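Two-arm build, shared workshop, Prellerley
7/5/22

Back on the kitchen sim tonight, mostly because the real left arm is in bits on the bench waiting for a new elbow bearing (the old one had gone properly crunchy). Yen-ting had the lathe going all evening so I put headphones on and got stuck into the grip settings.

Where I'd got to: the Sorngate arms load cleanly now, both of them, and the joint limits match what we measured on the real ones in January. That took far too long. The left elbow had its sign flipped and kept folding up like a deckchair – very funny the first time, less so by the eleventh.

Changed tonight:

Finger friction up a bit. Finger closing speed down by nearly a third. Physics step halved, which makes my poor laptop sound like a hairdryer but stops the long thin things jittering when they get pinched near one end.

Ran 132 tries overnight on the old settings and 43 this evening on the new ones, so don't read too much into the comparison yet. Seed 3043 is the one I keep going back to, it's a pig. Long thing lying over a round plate, down in the basin, so the fingers have to come in steeply and there's the rim and the walls to think about as well. If a setting copes with that one I start to trust it.

I've left the second arm parked up by the corner of the basin for now. I'd love it to steady the plate, but one thing at a time! Also still need to redo the finger meshes, they look like something the dog had.

Saved one from seed 3043 with the new settings, right gripper on the top end of the long thing:

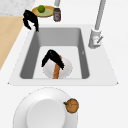 Kwok-wai Au: I'd leave the friction where it was and just keep the slower close. If you turn both up at once you won't know which did it, and the real pads are never going to be that grippy once there's washing-up water about. Can you run the same 43 again with only the speed changed?

Fair point, and annoying. Set going before I locked up, old friction, slow close, same seeds. Laptop is on the shelf by the kettle, please don't shut the lid.

Bearing still not here. Skadska say it's been posted.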